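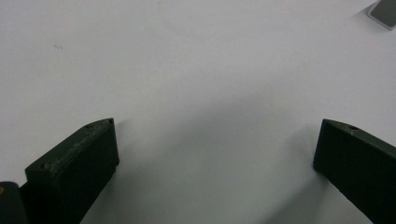
Both fingers open over the white table, gray rectangle at top right.

2026-10-11
By Declan Egan

Open day at Brurar. Arrived before the doors opened and waited in the car with the printed schedule. The schedule listed a talk, a floor tour and a hands-on hour with the hand-held gripper. I had gone for the hands-on hour and would have skipped the talk if the order had allowed it.

The talk was given by Treasa Ó Conaill, who runs the data side. She covered the pipeline in order: record with the hand-held tool, check the recordings, train, run the result on the arm, look at the failures, record again. The current training set for the pick-and-place task is 567 recordings. The target is 1000. She put the failures on screen before the successes, which I appreciated. Most were missed grasps on thin parts. The arm closed too high and came away with nothing, then went on to the bin and opened over it as if it had something to drop.

A question from the back about whether the policy knows it has missed. It does not. There is no force sensing in the current fingers. It sees what the camera sees, and with a thin part the view of a full grip and the view of an empty one are close to the same. She said the next version of the controller, Moriarty, will take motor current as an input. No date given.

Floor tour next. Dindus was the larger of the two cells, sorting molded caps from a tray. Fast, repetitive, conventional. Fixed positions, vacuum cup, light curtain. It has been running for years and the man looking after it was more interested in the compressor than in the robot. We talked about air leaks for a while. He checks the fittings with soapy water, same as we do, and had the same complaint about push-in elbows on the moving axis. They switched to a swivel fitting and have had less trouble. Asked for the part number and wrote it on the back of the schedule.

Billow was the smaller cell and the one running the learned policy. The demonstration was two parts moved from table to bin, repeated for each group. With our group it took the first part cleanly. On the second it stopped above the part, drifted left, corrected, closed, and got it. Cycle time 14 seconds by my watch for the slow one. That would not be acceptable on our line, but it was not being shown as a line process. The same part placed at an angle it had presumably not been given before was also picked up. I asked to place one myself and was allowed to. I put it near the far edge and it failed. Second try at the same spot, it failed again in the same way. Useful to know.

Hands-on hour. Groups went up one at a time to a white-topped table. You hold the tool, squeeze to close, and the camera on it records what the fingers are doing. My notes, in the order I wrote them:

The view is narrower than expected. With the fingers open there is a wide gap between the tips and a good area of table past them, but anything off to the side is gone until you turn the wrist. I lost the target twice by approaching too low.

The fingers are thick, dark green and slanted on top, with small holes near the tips. They look printed. The surface has a few scuffs on the upper face of the left one. I asked whether wear on the fingers changes the training result. Treasa said they replace them in pairs and do not mix old and new, but nobody has measured it.

Shadow. The light comes from above and somewhat behind, and the tool puts a soft gray patch on the table between the fingers. Against a white top this is the strongest thing in the lower half of the picture. I would expect it to become a cue for height whether you want it or not. Put this to Treasa. She agreed it probably does, and said results dropped when they moved the same task under different lighting. They now record some sessions with the lamps changed.

Speed. The natural human speed is too fast. The instructor kept telling people to slow down on the approach and to hold still for a moment before closing. I had to be told more than once. My best recording was the last, when I had stopped thinking about the squeeze and was only watching the gap.

Starting position. Each recording begins with the fingers open and clear of the part. If you start too close, it gets thrown out at the checking stage. One of mine went that way. I was shown it on the monitor, and the objection was fair.

Cleanliness of the table. There was a small dark speck on the white surface, dust or a hair or a stain, I could not tell which. I asked if it mattered. The answer was that one speck does not, but the same mark in the same place through a whole session might.

Spoke to Treasa again at the coffee table about whether any of this suits our packing bench. Her view was that it depends on how much the parts vary. If they always arrive the same way up, use a fixture and save the money. If they arrive in a heap, recording may pay off, but allow for the time it takes to check what you recorded. She put checking at longer than recording. I had assumed the reverse and will need to redo the labor estimate.

Things to follow up:

Send Treasa the drawings for the thin bracket. She offered to say whether the present fingers would close on it.
Ask what happens with a dark tabletop. Forgot to raise it.
Price the swivel fitting.
Find out whether the hand tool can be borrowed or only bought.
Look at our own lighting over the packing bench. Two of the tubes do not match.

Left after the hands-on hour and missed the closing remarks. Road works on the way home, long wait at the temporary lights. Wrist slightly stiff this evening from holding the tool at one angle. I would not want to do a full shift of recordings without a support of some kind, and I did not see one in use. Add that to the list of questions for October.

Get new entries by email. Enter your address to subscribe. You can unsubscribe at any time.

© 2026 Declan Egan | Contact | Back to top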